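How Urs Prantl Fits a Shelf to a Plain Wall

Shared 9 times – 2 comments

Urs Prantl has fitted shelves for long enough to have opinions about screws. He works out of a shop in Goltness, mostly on built-in storage for small apartments, and the job we talked about was a long fixed ledge in a rental building in Sototham. The ledge is 200 millimeters deep. It holds keys, mail and the occasional plant, and it is painted a shade warmer than the wall behind it.

"The client wanted white on white," Prantl says. "I brought sample boards and we looked at them against the wall at noon and again in the evening. A cool gray wall with a pure white ledge looks blue at night. So we moved the ledge toward beige and left the wall alone."

He starts with the wall. Before any bracket is marked, he runs a straightedge across the full length at the planned height and notes the hollows in pencil. In Sototham the deepest hollow was 4 millimeters. He does not fill a hollow of that size. He scribes the back edge of the board to match it, planes to the line, and checks the fit dry.

"Filler shrinks. A scribed edge stays where you put it," he says. "You take off a little, you offer it up, you take off a little more. If you try to do it in one pass you will be buying another board."

Fixings depend on what is behind the plaster. For solid masonry he uses concealed rods set in resin. For stud walls he wants a batten screwed to every stud the shelf crosses, and the board slid over it from the front. He will not hang a deep ledge on hollow-wall anchors alone, whatever the packet says.

"The load on the packet is a load pulling straight down, close to the wall. People lean on a ledge. They put an elbow on the front edge while they take off a shoe. That is a different load."

The building in Sototham had masonry on one side of the hall and studs on the other, and the ledge turned the corner between them. Prantl used rods on the first run and a batten on the second, with a loose tongue in the miter. Both runs were set level to each other and the ceiling was ignored, as it dropped toward the door.

On color, he mixes from a base called Praster 2, a flat wall paint he has used for several years, and a harder satin for the ledge. The wall gets two coats. The ledge gets a primer, a light sanding, and then thin coats until the grain stops showing through. He leaves each one overnight.

"Flat paint on a ledge marks the first time you put a cup down. Satin on a wall shows every trowel line. Keep them separate and cut the joint with a good brush. I don't tape it."
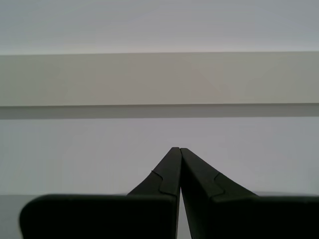
Where the ledge meets the wall

The joint at the back is what Prantl gets asked about most. With a scribed edge the gap should be small enough to close with one bead of acrylic caulk, smoothed with a damp finger and painted in the wall color.

"Paint it in the ledge color and the line wanders, because the bead is never the same width," he says. "In the wall color the eye reads the edge of the board, and the board is straight."

The front edge is eased with fine paper, just enough to hold paint. A sharp corner looks good on the day and chips within a season. He prefers a square profile to a rounded one and says that a heavy round makes a thin board look thicker than it is.

He also leaves the surface bare when he hands a job over, and asks the client to keep it that way for a week. Satin paint is dry to the touch long before it is hard. Anything with rubber feet is best kept off it for longer.

Asked what he would change about the Sototham hall, he mentions the corner. The miter was cut on site in November, with the heating off, and he would rather have cut it after the boards had spent time in a warm building.

"It closed up well enough," he says. "I would still let them sit first."

His next job is a run of window boards for Zürcher, an office on the same street – same paint, deeper boards, and masonry all the way along.

Related items
Scribing a board to an uneven wall
Resin rods or batten: fixing a deep shelf
Choosing a satin for painted woodwork
Window boards over radiators

Contact – Copyright – Back to top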